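ok so I'm finally home from the lantern night in Prenddale and my feet hate me, but I have to tell you all about it while it's fresh 🧵

First thing, if you've never heard of it: every September the whole old town turns its streetlights off at 8 pm and people walk down to the river carrying paper lanterns. That's the festival. There's a parade in theory, but everybody is in the parade, so who's watching??

I got there at four thinking I was early. Ha. The line for the lantern stall already went past the bakery. They make 1000 lanterns for visitors and when those are gone they're gone. Mine was number 730, they write it on the bottom in pencil. A kid behind me got 731 and we were basically best friends for the rest of the line.

Food!! Get the plum dumplings from Kováčik, the one by the bridge, not the one up at the church square (same family, longer wait). Poppy seed and butter on top, and they hand it to you in a paper cone that gets hot fast. I had two. Then I had another one on the way back.

The music starts before dark. Mostly brass bands, plus one group with bagpipes that I was not ready for at that distance. People were dancing in the side streets with their lanterns still folded under their arms.
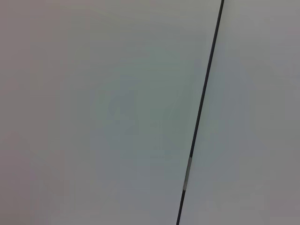 Zuzana Beneš replied that I missed the best part by going straight to the river, and that next time I should stop on the steps by the old mill, where the choir sings right after the lights go out.

Zuzana, WHY did I not know this. I heard singing and figured it was a radio in somebody's kitchen!! Ok, mill steps next year, it's in my notes.

Anyway, the lights going out. They ring the bell once and then the streets just go, one after another, starting from the top of the hill. Everybody gets quiet for a second and then everybody starts asking their neighbor for a match. Bring your own matches.

At the river you can hang your lantern on the ropes along the bank or take it home. I hung mine up next to a lady who has been coming since she was six. She told me it used to be just the fishermen's families. Now there are tour buses from everywhere.

Getting back: the last train is at 11:40 and it's PACKED. If you can find a room in town, book it in the spring. I'm saying this mostly to myself.

More tomorrow about the morning market, I need to go soak my feet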